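Shared Workshops Should Set the Standard for Home-Built Robots

Rin Ogura
September 29, 2025

The Tanasarn workshop has had an arm on its long bench since June. Members assembled it over several evenings from a second-hand Tokard kit, a gripper cut and fitted on site, and a controller board sold under the name Ladel. The materials cost 700 pounds, of which 200 went on replacing parts that had been ordered wrongly. I sit on the group that approves bench use, and I voted in favour of the project. I would vote the same way again, although I believe the workshop approved it on poor terms, and that other workshops are now doing the same.

The usual case for building a robot arm in a shared space is educational. Members learn to solder, to read a wiring diagram and to write a control loop. These are sound reasons, and they appear in almost every application the approvals group receives. They say very little about the arm itself. An applicant who proposes a bookcase is expected to state what it will hold and where it will stand. An applicant who proposes an arm is rarely asked what it will pick up, how it will be stopped, or who may switch it on when the builder has gone home.

In my view these questions should be put before the first part is ordered. The answers shape the machine. A gripper intended for machined blocks of one size can be stiff and simple. A gripper intended for ordinary household goods must cope with wrappers that crease and jars that roll, and with clear plastic, which many inexpensive cameras handle badly. Our builders began with the first kind of gripper and moved to the second, and a good part of the summer was spent on that change.

It has been argued at our meetings that groceries are an unserious test. I take the opposite position. A home-built arm will be used, if it is used at all, in a kitchen, a spare room or a garage. A chocolate bar on a clear stepped stand is a fair examination of such a machine, and so is a jar lying on its side. Success with a row of identical cubes shows that the motors turn and the arithmetic is correct. It does not show that the arm will be of use to anyone. 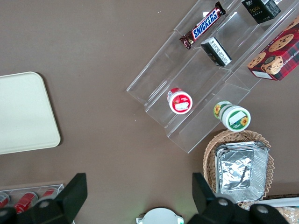
Should a shared workshop allow a home-built arm to run unattended?
A shared workshop should not permit it at all during the first year of a machine's life, and afterwards only behind a fixed guard with a stop button that any member can reach.

That position is stricter than the one now held at Tanasarn, where the rule is left to the builder's judgement. Builders are generally careful people, but a builder knows which joint sticks and which cable must not be pulled. The member who arrives later to use the pillar drill knows neither. Rules in a shared building ought to be written for the second person.

The same reasoning applies to records. Our builders kept a log, and by the end of August it held 3037 attempted grasps, each marked as a success or a failure. The log is the most valuable thing the project has produced. The arm will be taken apart in due course and its motors used elsewhere. The log shows which grips failed, on what kind of object, and after which alteration to the software. I should like to see every workshop require a log of this sort as a condition of bench space, and to see failures entered as fully as successes. Where a builder objects to the labour, 1000 entries would be a reasonable minimum before the machine is demonstrated to visitors.

There is also the matter of cost. Members at the Dullach workshop, who are building a similar arm, have proposed that machines of this kind be paid for entirely by those who use them. I do not agree. The bench, the lighting and the electricity are already shared, and so is the nuisance when a motor whines through an evening class. A modest contribution from general funds gives all members a proper say in how the machine is run – including the right to ask for it to be switched off.

Private ownership has one advantage, and it should be acknowledged. A person building alone at home may change the design overnight without consulting anybody. Work in a shared room is slower. Our builders waited nine days for permission to drill two mounting holes in the bench, and they were right to complain of it. The approvals group has since agreed to answer such requests within two working days.

The revised bench rules will be put to members at the next general meeting. I shall be asking for three additions: a stated purpose for every powered machine, a written log open to all members, and a named person present whenever an arm is live.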